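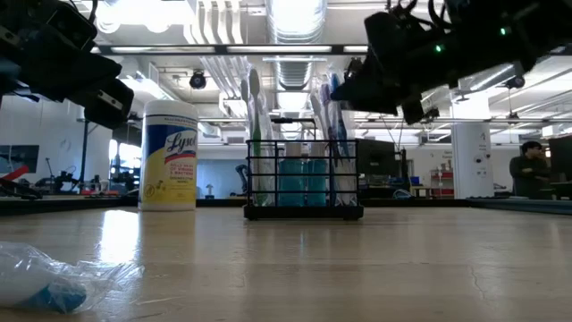
Humanities Essay Help — Frequently Asked Questions

Who can send an essay to the reading desk?
Any student of the evening history course in Lillthorpe or Clemthorpe. You do not need to be born here or to have English as your first language. I learned English as an adult myself, so please do not be shy.

What are the topics this term?
The main topic is the causes of famine in colonial times. You can choose one region and one period, but please ask Roswitha Hämmerli before you take a topic that is outside the list. She answers mostly on Saturday.

How long must the essay be?
The short essay is one page, and about 300 words are enough for it. The long essay has no strict limit, but Roswitha stops reading after page 20.

My question is "Who was to blame for the famine?" Is this a good question?
It is a good start, but it is wide. A bad harvest, high grain prices, taxes and slow officials can all be causes at the same time. Choose two or three of them and say which one was heavier, in your opinion, and why the others were less heavy. If you only make a list, the reader will not know what you think.

What is the difference between a primary and a secondary source?
A primary source was made by people of that time, for example a letter, a tax record or a ship's list. A secondary source was written later by somebody who studied these things.
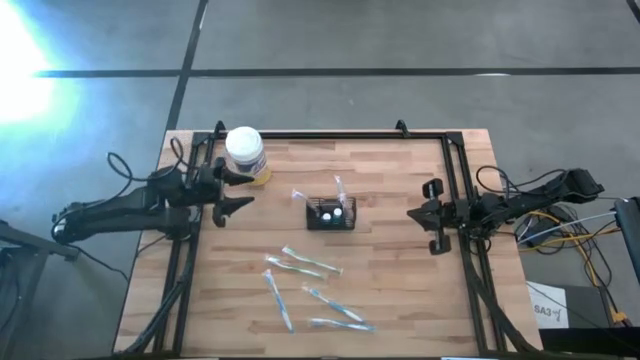 A primary source is not always correct. An official could write a lower number of deaths to protect his position, and a newspaper could copy a rumor. Ask who wrote it, for whom, and what he could know from his place. Two witnesses can stand facing each other, like the two robot arms on either side of the table, and each one will report a different side of the same event. Put both in your essay and compare them.

How do I write the references?
Author, title, year, page. For a web page, also write the day when you read it. Memine accepts other styles too, but do not mix them in one essay.

Can I send a second version?
Yes, one time. Mark your changes and send it to Henrique Peixoto before the end of December.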